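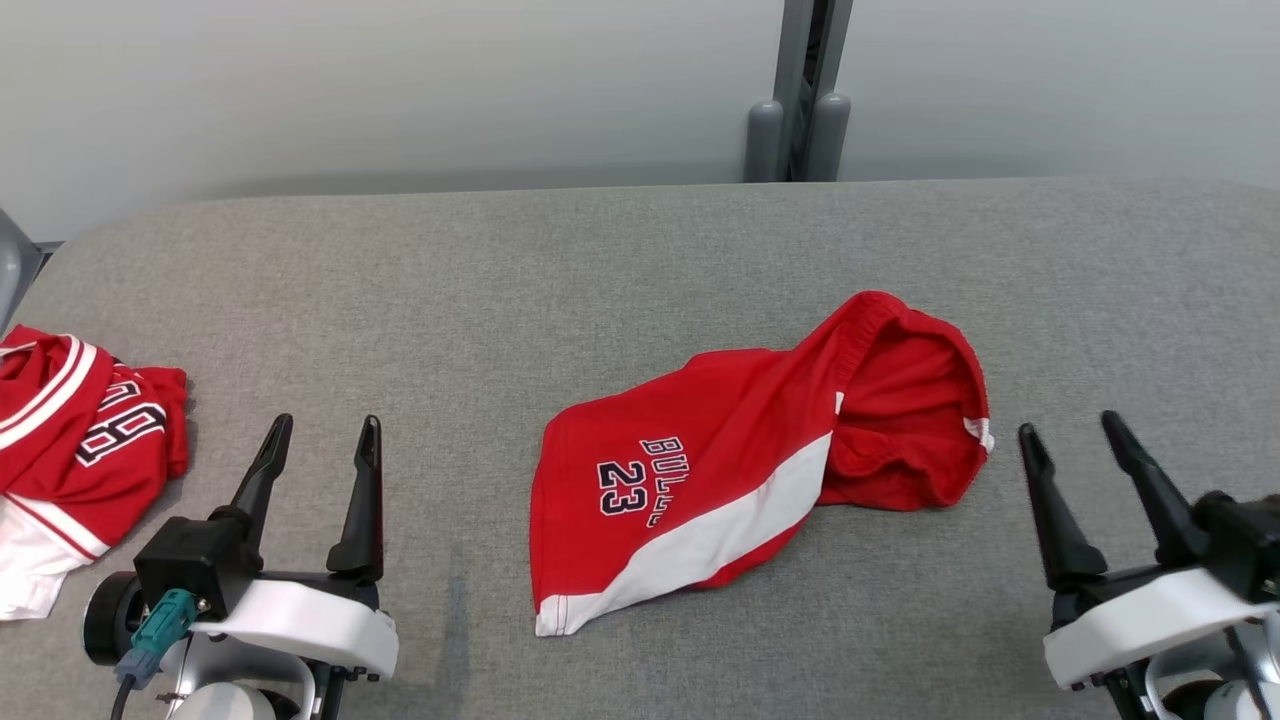 Red shorts and a red and white jersey.

Notes on the Lending of Club Kit

The Uklow junior basketball section has now completed its second winter of lending playing kit to families free of charge. Several parents from neighbouring clubs have written to me asking how the arrangement works, and I set out the main points on this blog for general reference. The views given are my own and do not bind the club.

Until the scheme began, each family was required to buy a full kit at the start of the season. Children grow, and a jersey bought in September was frequently too small by the spring. Rosalía Cuesta, then coach of the under-twelves, observed that two of her players had stopped attending shortly after the kit letter went home. She raised the matter at the annual meeting and the present arrangement was adopted without a vote against.

Kit is issued at the hall in Starow on the first training evening in January and again after the summer break. A parent or guardian signs for one jersey and one pair of shorts. A deposit was considered and rejected. The loan period is 30 weeks, and a player who outgrows a size may exchange it at any training session before 7 in the evening, when the store cupboard is locked.

The club currently holds 90 jerseys. Losses in the first year came to 12, most of them belonging to players who had moved away, and four were later returned by post. Marcelino Ibarra keeps the register in a paper ledger. A spreadsheet was tried for one term, but entries were made in different places by different people and the ledger was restored.

Washing has given rise to more correspondence than any other subject. Families are asked to wash the kit at a low temperature, inside out, and to keep it out of the tumble dryer. Numbers that have begun to peel should be reported and left alone. Iron-on repairs carried out at home have spoiled a number of otherwise sound jerseys. 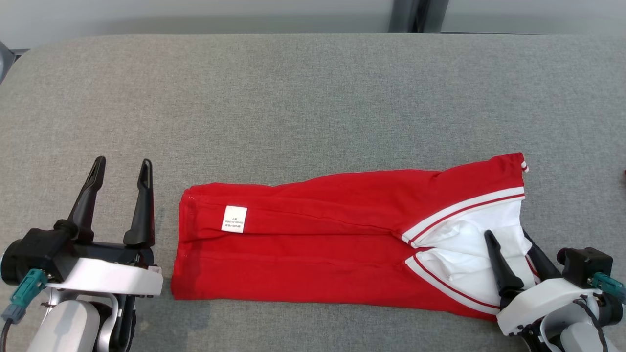

Red with white trim, folded lengthwise.

Returned items are checked at the seams and the waistband, sorted by size and placed in the cupboard with the label facing outwards. Items no longer fit for matches are kept for training. Nicanor Gallardo has proposed that these be marked with a stitch of yellow thread at the collar, and I support the proposal.

There remains the question of shoes. The club does not lend them at present. Esperanza Okafor has visited the section at Frade, where a shelf of outgrown pairs is left open for anyone to take, and she reports that it is well used, although the larger sizes are scarce. I hope to write further on this once the section has discussed it.

Enquiries concerning sizes for next season should be made at the hall during training hours.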